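Home Files Readme Changelog Comments

Under the Counter – a notes set on kitchen floor storage

This set lists what people keep on the floor below a counter or island: bottled water, stools, racks, pet food, recycling. It covers 264 kitchens. Each kitchen has one row in kitchens.csv, and 190 of them also have a written note in the notes folder.

Fields
counter_material – terrazzo, stone, wood, tile, other
support – side panel, legs, cabinet, wall
items – short list, most visible item first
seating – yes, no, unsure
comment – free text

Labeling
Items are named in everyday words. Packs still in shrink wrap are entered as one item, so a pack of water is "water, pack". Metal frames that could be a rack, a trolley, or a stool base go in as "metal frame". Loose scraps on the floor are left out.

Changes in version 3
The Grulon and Lekus sheets now use the same material names. The Carvalho sheet had "terrazzo" and "speckled stone" mixed together and was redone in November. Five rows from Zestach are still missing the support field.

Known gaps
Closed cabinets are not covered. Seating is marked "unsure" when only the legs show. Shelf heights were never measured, and there are no plans to add them.

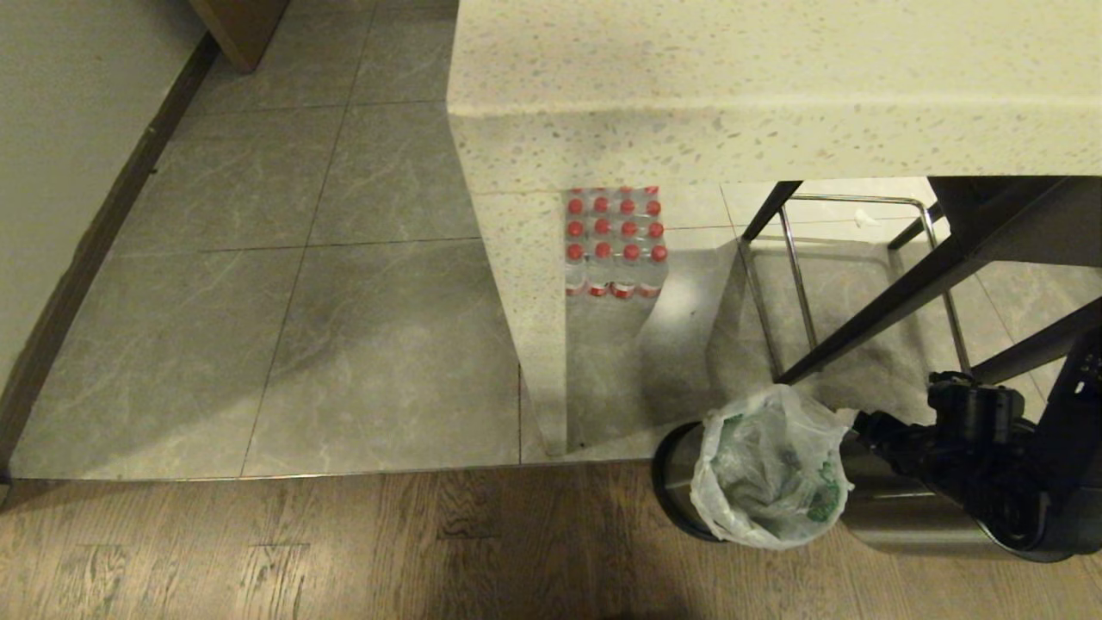 Photo: water pack and metal frame under a terrazzo counter

Comments (3)

guest – Would you split "water, pack" by bottle count? The one with the red caps is easy enough to count.

reader – Same speckled terrazzo on the top and the side panel. Does support get its own material field?

maintainer – No to both for now. Support material can go in the comment field.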